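The Warehouse by the Marsh

The sign went up on the county road in May: Future Home of Staken Logistics Park, a 65-acre distribution center on what the developer calls "underused pasture." The pasture floods every spring. People who live along Vũ Creek have known this for as long as there have been people along Vũ Creek, and so has the developer, whose own drainage study shows the lower third under water in a wet year.

Platar, the company behind the project, says it can fix that. Its plan is to raise the building pad seven feet with trucked-in fill and send the runoff to a pair of holding ponds. The ponds would drain through a filter system sold by a firm named Fusivon, and the word "filter" has been doing a lot of work at public meetings ever since. I asked Platar three times where else the system had been installed next to a salmon stream. I got a brochure, then a second copy of the brochure, then a phone call from a pleasant man who told me the technology was "very well regarded." He didn't say by whom.

The sales pitch has been polished. There are 33 pages of it, with watercolor herons on the cover. Page four promises 2,000 native trees. It doesn't say how big the trees will be, who will water them in August, or what happens if they die. I have walked past enough rows of brown saplings tied to stakes to wonder.
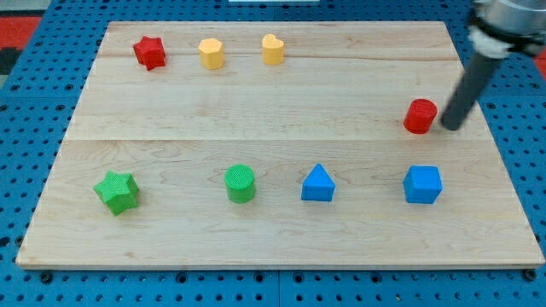
At the hearing on Thursday, February 17, 2022, Kiri Kerslake said she would believe in the ponds when someone showed her one that had been through ten winters. She had brought a jar of creek water and set it on the podium while she spoke. "You're asking us to trade a marsh that works for a machine that might," she said. "Who do we call when it clogs? Give me the phone number tonight and I'll sit down."

She didn't get a phone number. She got a promise of a maintenance agreement, to be drafted later, between Platar and whoever ends up running the place. That could be Platar. It could also be a tenant that hasn't been found yet, or the tenant after that.

The county's planners have been careful, maybe too careful. Their report calls the effect on the marsh "moderate and manageable," which is how the last two reports described the last two projects upstream. Put three moderate effects on one small creek and I'd like to see someone's arithmetic. The report doesn't attempt it. Each application is judged alone, as though the water stopped at the property line.

I should say that the opponents have their weak spots too. A flyer going around claims the project will poison every well in the valley, and I could find no one able to back that up. Some of the loudest objections are about truck traffic, and a few speakers brought up the marsh only after the traffic argument went nowhere. It's still a fair argument. The road has no shoulder, and the school bus stops on it.

Then there are the jobs. Platar's figure has changed with each version of the plan, and the latest one counts construction work that will be over when the roof is on. Asked how many permanent positions would be filled by people who live here, the company said it was committed to local hiring wherever possible.

The board put off its vote and asked for more information on the ponds. The file is open at the county office during business hours, and written comments are still being taken at the front counter.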